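Neighbors > Food > Interviews

Learning to cook at 600 square feet

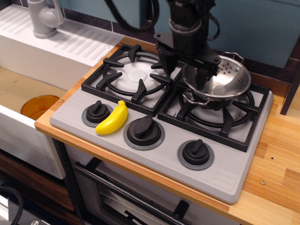
Yareli Cárdenas got her love of soup from her aunt Brisa, and she can't stop talking about it! "She'd start the onions before breakfast - the whole stairwell knew," she says. Now she teaches beginners in Rosales, 6 to a class. Her first lesson is always beans. "People are so proud of that pot. They call their mothers!" Next month it's dumplings.

Contact Simone Camargo | © Likby | Back to top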